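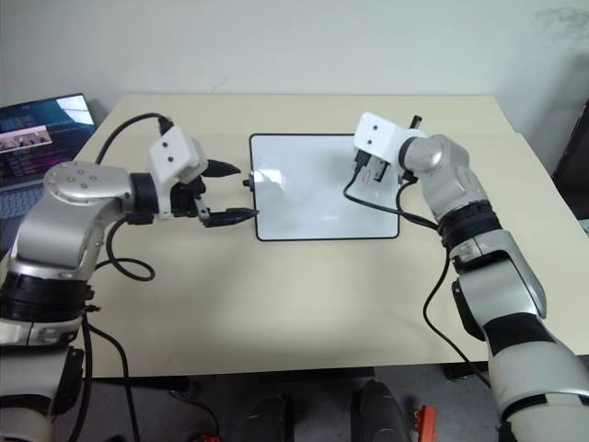
Tùng Đinh wrote in to ask why the small whiteboards keep coming back gray when they are wiped after every use, and whether the cleaning spray is to blame. The spray is fine. The trouble is usually the order of work, with the cloth a close second.

Dry-erase ink is pigment in a solvent, plus a release agent that keeps the pigment from bonding to the surface. Wipe before the solvent has left and the ink smears into a thin film that a dry eraser will not lift. Leave it for weeks and the release agent stops doing its job. The small boards suffer more than the wall boards, as the same few inches get written on over and over.

Current procedure for the glossy boards:

Wait 6 seconds after the last stroke before erasing.
Erase dry, with a clean felt or a folded microfiber cloth, along the long side and in one direction.
At the end of the day, wipe with a cloth dampened with water and one drop of dish soap.
Wipe again with plain water and dry at once. Soap left on the surface makes the next marker skip.

For ghosting that survives this, use isopropyl alcohol at 90 percent on the cloth, never poured on the board. Keep it off the border, where it can creep under the edge. Permanent marker comes off the same way. Writing over it with a dry-erase marker and erasing both also works, but leaves more residue to clean up.

Do not use scouring pads, melamine sponges or powdered cleanser. They remove the stain and some of the gloss with it, and a dulled patch holds ink from then on. Paper towels are acceptable for the damp wipe only.

Cloths: Ulla Moen has moved the clean ones to the top drawer of the Fedoruk cabinet. Used ones go in the bin beside it. Wash without fabric softener, which coats the fibers and then the board. A felt eraser that leaves streaks on a clean board should be vacuumed or replaced.

Store boards upright with a sheet of paper between them. Stacked flat, they scratch each other whenever one is pulled out. Caps back on markers, markers lying flat.

Boards that still ghost after two rounds of alcohol can be left with Sugeng Menon before the October order goes in.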